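Ticket 698: Red singlet, white trim going fuzzy and patchy colour
Opened by: Nermin Kocabaş
Product: Gustar reversible-style basketball singlet, bought through Clesow
Status: Closed

Original message
Hi team! First up, I love this singlet. It's had 29 games at the Cuvbridge courts and it's still my favourite thing in the drawer. But the red has gone a bit mottled near the top, there are darker specks in the knit, and the binding around the armhole has started to fray along its outer edge. I'd really like to save it if I can. I've laid it out on the grey cover so you can see the colour and the stripes.
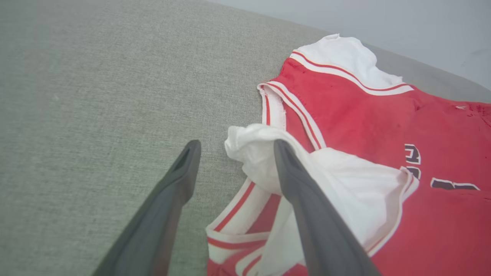 Reply from Clesow support
Thanks Nermin, great to hear it's had such a good run! The fuzz is on the outer side of the white band and the two red stripes look fine, so please don't unpick anything. Could you tell us what you wash it with, and how warm?

Update from Nermin
Lappalainen powder, 38 degrees, straight in with the towels (I know, I know). I've since pulled the towels out of the load and gone to cold, inside out, in a mesh bag. Two washes so far. The colour is no worse, and the specks come off with a soft toothbrush if I'm patient! I did the brushing on the grey cover against the wall, good daylight there in the morning. There are some tiny dark specks on the pale surface as well, so I'll give that a wipe while I'm at it. 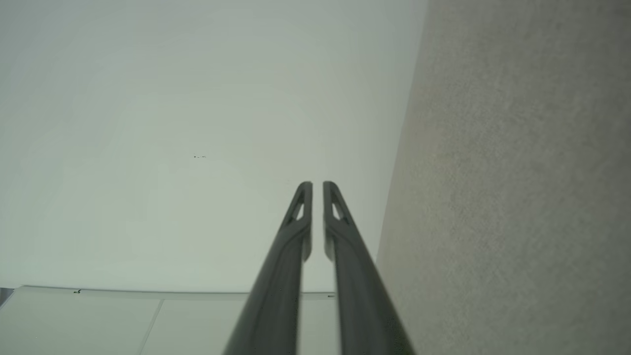
Steps agreed
1. Trim the loose fuzz with small scissors, never closer than 2 mm to the stripes.
2. Run a line of white zigzag along the outer edge of the armhole binding. Loose tension, ballpoint needle.
3. Cold wash on its own or with other sports gear, and dry flat in the shade.
4. Leave the faded patches alone. Dye would get into the white trim and you'd lose those gorgeous stripes.

Final note from Nermin
Zigzag done, and it sits beautifully! I was nervous about the curve under the arm but it eased around with hardly any puckering. Happy for you to close this one. I'll do the other armhole tonight after training, and the neckline can wait until the end of the season.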